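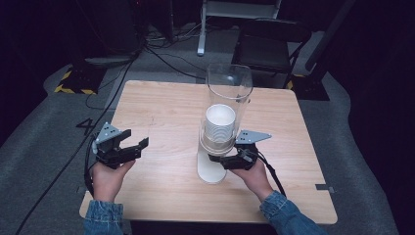 The cup dispenser, with a stack of white paper cups in the tube.

Cup news from Waseck

The paper cups have a home at last. For most of August they lived in a sleeve on top of the fridge, where 11 of them took up a lean and the rest followed. Now they have a clear tube on a white base – very grand, considering what our coffee tastes like. Refills are in the Malhotra cupboard, second shelf, 85 to a pack. Please load them rims up, and take one at a time. If two come out together, congratulations, you have a spare.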